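Teleoperating a two-arm chess cell: recording a clean pick and place set

Written by Ghada Zein, with fixes from Tirta Wattimena

This page covers recording demonstrations for the chess task on the Plelach two-arm cell. It assumes the arms are already mounted and calibrated and that you can drive both from the leader handles. If you haven't done that, work through the Dritia setup page first.

What the task is

The operator moves chess pieces between the board and the yellow trays, one piece per episode. The left arm handles black and the right arm handles white. Each arm stays on its own side, and the operator never passes a piece from one gripper to the other. We tried handovers in August and the episodes were too long to be useful.

Before you record

1. Set the board down at a slight angle to the rail. If it is always dead square, the policy learns that position and struggles when the board gets bumped.

2. Put the pieces on their starting squares, then take a few off each side. Gaps in the ranks give the fingers room, and they vary from one session to the next.

3. Check all the camera streams, the wrist views as well as the fixed view. In the wrist view you should be able to see the inner faces of both fingers when they are open.

4. Set the gripper force low. Our setting came from Ruba Moussa, who tested it on pawns and then on the queen. The queen is harder to hold because the stem is thin and the crown is heavy.

Recording one episode

5. Start with the arm at its rest pose and press record before you touch the leader. Frames with no motion at the beginning are fine and get trimmed later.

6. Come in from above. Close on the narrow part of the stem, below the head, and wait half a second before you lift. New operators tend to lift while the fingers are still closing, and the piece swings.

7. Lift straight up until you clear the tallest piece on the board. Only then move sideways. Slow down again before you go lower, and use the wrist view for the last part. 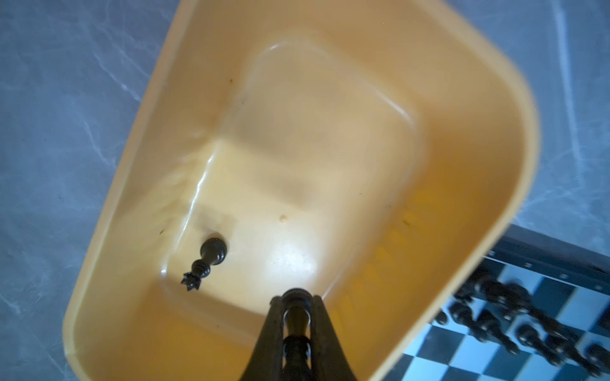

8. Open the fingers when the base is close to the surface. A piece that lands on its side still counts as a good placement in a tray. On the board it does not, so mark that episode as failed and keep it. Don't delete failed episodes. Ghada Hijazi uses them for the recovery set.

9. Back the gripper out along the same line you came in on. If you swing it out, you will hit the neighbors.

10. Return to rest and stop the recording.

How many to record

Our first set was 1041 episodes, all from one operator. The policy worked on pawns and did poorly on everything else. The current set has 3726, of which 3067 passed review. Raghda Ghanem did most of the review and her notes are in the Umali folder. The most common reason for rejecting an episode was a long pause over the piece while the operator lined up the fingers.

Working with both arms

Move one arm at a time until you are comfortable. Park the idle arm with its gripper high, clear of the pieces. When both arms are over the board or the trays, keep an eye on the wrists and the cables, which take up more space than you expect from the leader side.

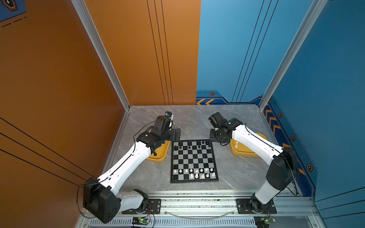
Resetting between episodes

Reset by hand only when both arms are at rest and the leader handles are locked. Put each piece back near the center of its square, but don't fuss over it. Small offsets help. Wipe the trays once per session, as dust shows up in the wrist view. After every batch of 8 episodes, play one back at full speed and check that the gripper signal lines up with the video. If it has drifted, restart the recorder and throw out that batch.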